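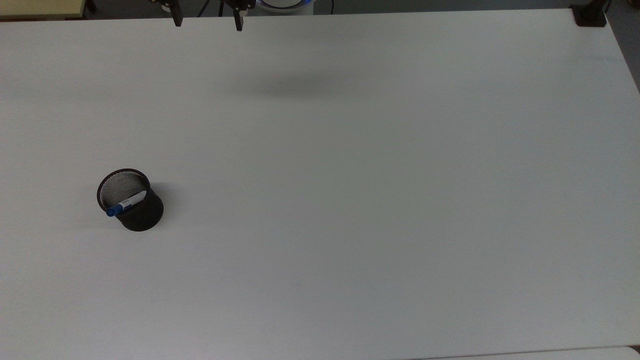 So is Skato's loan at Rana going to be made permanent in December? Doubt it, the window isn't even open until January and Rana have only paid for the loan up to the end of the season. They've got an option to buy, that's all, and they can use it any time up to the summer.

Sorry, should say for anyone new here, Skato is our left winger. He came from Condico at the back end of the last window and I've been going on about him ever since.

2/ People keep asking me this because of the piece that went round this morning saying Condico want him back early. I've read it twice. There isn't one quote in it! It says Condico are "monitoring" him, well yes, he's their player, I'd hope they watch the odd game.

3/ There IS a recall clause, but as I understand it they can only use it if he isn't playing. He's started the last 6 league games. He came off in one of them with cramp and was back in the side the week after. Can't see how they'd argue that.

4/ What worries me a bit more is Adetov. They're in the market for a wide player, they've got money, and their manager had him in the youth set-up at Condico. If they put in a proper bid then Condico might start asking Rana to make their minds up. Which is fair enough, I'd do the same.

5/ And would I pay the fee? I would, yeah. He's got 5 assists, and two of those were crosses the rest of our lot wouldn't even try. He tracks back as well (ask our left back, who spent all of last season on his own out there, poor lad).

6/ His finishing though. Oh dear. That one at home where he went round the keeper and hit the side netting, I was already out of my seat with my arms up. Spilt tea on the bloke in front. He was very good about it.

7/ Someone's asked about the away game at Adetov in December. We've been given 300 tickets, and last time we took loads more than that, so get in early if you want one. Season ticket holders first, then whatever's left goes to members. I don't know the prices yet so please stop messaging me about prices.

8/ Home crowds are up too, around 4,000 for the last one, and you could hear the difference every time he got the ball. Even the far corner was joining in, and they normally save themselves for the raffle.

9/ Anyway if the club do put anything out I'll add it on the end here. Off to find my big coat before the next match, I was frozen last time.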